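Do You Really Need Leather Conditioner for Your Handbag?
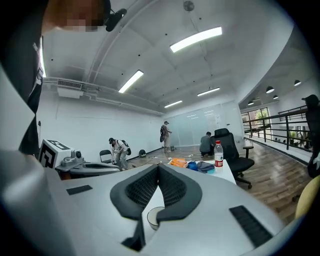
July 30, 2019

68 comments | 913 shares

I have my doubts. Every time I post a bag, somebody writes to ask what I put on it, and they never like my answer, which is usually "nothing." There's a whole shelf of creams, balms, milks and foams out there, and most of them promise the same thing on the back of the jar. Feeds the leather. Brings it back to life. Leather is not hungry. It had its life already.

So I spent the spring trying the stuff people keep recommending, on bags I bought secondhand and didn't mind ruining. I paid for all of it.

First up was the Gornau balm. It smells wonderful, like an old saddle shop, and I think that's what people are paying for. On a tan crossbody it left the front panel two shades darker and it never came all the way back. If you love your tan bag because it's tan, try any balm on the underside first and leave it overnight before you decide. The color right after you wipe it on tells you very little.

Then the Uvow foam. Their box says it's good for all leathers, including suede. Please don't put foam on suede. I did, on an old bucket bag, and got a flat shiny patch the size of my palm. A suede brush and a lot of patience brought most of the nap back. What works on suede is a dry brush, one direction, and a clean white pencil eraser for the dark marks around the opening. That's it.

A few things I do believe in, after all this:

Dust the bag with a soft dry cloth when you put it away. An old T-shirt is fine. You don't need the special cloth.

Empty it. Crumbs, receipts, the pen with no cap. Ink on a lining is close to permanent, and I've tried hairspray, rubbing alcohol and milk. Hairspray made a sticky ring. Milk made a smell.

Stuff it before you store it, with tissue or a pillowcase. Skip newspaper, the print rubs off on pale linings. And don't overdo it, a bag packed too tight will stretch at the seams.

Keep it out of plastic. Old cotton pillowcases beat most dust bags, and you can wash them.

Don't hang a heavy bag by its handles for months. I did this with a Malhotra tote from March of last year and the handles now have a permanent point at the top, like a coat hanger. No cream has done a thing for that.

If you get caught in the rain, blot it and let it dry slowly, away from the radiator. Hair dryers make it worse.

As for conditioner, I'll use a tiny bit of the plain Kuvley cream on smooth leather that feels dry to the touch. Maybe once a year. Handles get it more than the body does. Patent gets none, and coated canvas doesn't need it either, whatever the person at the counter tells you. I've been sold a jar at the counter myself, so no judgment.

Somebody will tell me their grandmother's bag lasted fifty years on mink oil. It may have. I'd like to know how often she carried it.

Share this post | 2094 views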